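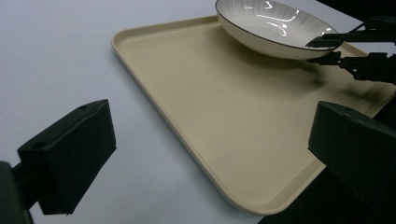 A beige tray and a white bowl on a white tabletop.

Raserholm and Clelow publish first results from fluid intake monitoring study

April 2022 – The project partners Raserholm and Clelow have released the first results of their joint work on an optical sensor for estimating hydration in older hospital patients. The sensor is worn on the forearm and measures the absorption of near-infrared light by water in the skin and the tissue directly beneath it.

The study enrolled 108 patients on two wards at the Stokitgate site. Each patient wore the sensor during waking hours, and nursing staff kept the usual paper fluid charts alongside it. Readings were taken at intervals of 100 seconds and averaged over each hour before analysis.

Hourly sensor values followed the charted fluid balance in most patients. Agreement was weaker in patients with swelling of the arm, where water held in the tissue raised the signal without any matching change in intake. Data from these patients were analysed separately and are reported in full.

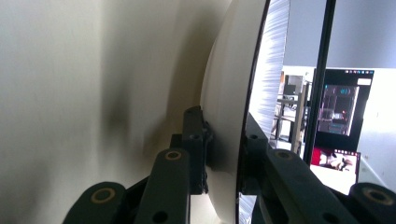

Skin temperature was the second main source of error. Clelow has revised the optical head to include a temperature probe next to the detector, and the correction is now applied in the sensor before the data are sent to the ward computer. Raserholm supplied the light sources and carried out the calibration on gelatine samples of known water content.

The statistical analysis was performed by Wang, an independent contractor to the project, which had no part in the design of the device. The sensor is a research instrument. It has not been approved for clinical use, and no treatment decisions were based on its readings during the study.

A second study using the revised optical head is due to begin in October at the same site. It will include patients receiving fluids by drip, who were excluded from the first study. The study protocol and a summary of the calibration data are available from Raserholm on request.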